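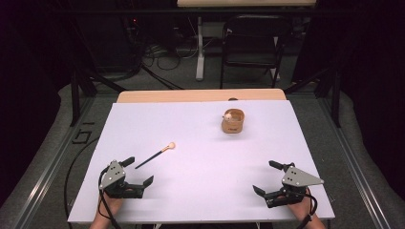

Kanisen club talk, Yolanda speaking, Corrado on slides. Start w/ the task: brush into cup, two hands, teleop-style but no robot yet. Sounds easy. Ask room who's tried it. Point out brush lying at an angle, cup farther back on the white board, so one hand has a reach and the other has to wait. Pause here. Let them look at the grippers.

Then numbers, quick. 4 students, 30 tries each per sesion, goal is 2,000 by the Prutanthorpe meet. Roughly 50 thrown out so far, mostly bad starts.

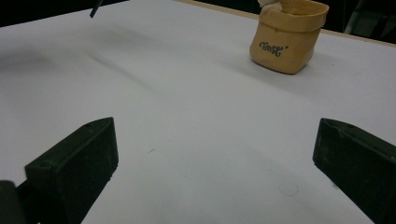
Viola's bit: rules for a good try. Start open. Go slow near the cup. Don't fix a drop, stop and reset. Mention Tiziana's log sheet, hold it up (BRING IT).

Skip training details if past ten min. Ermanno can take thsoe in Q&A. 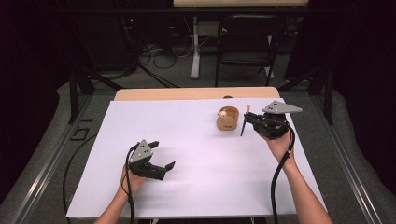 What we need from the club
Two more people for September. Sign up with Corrado after.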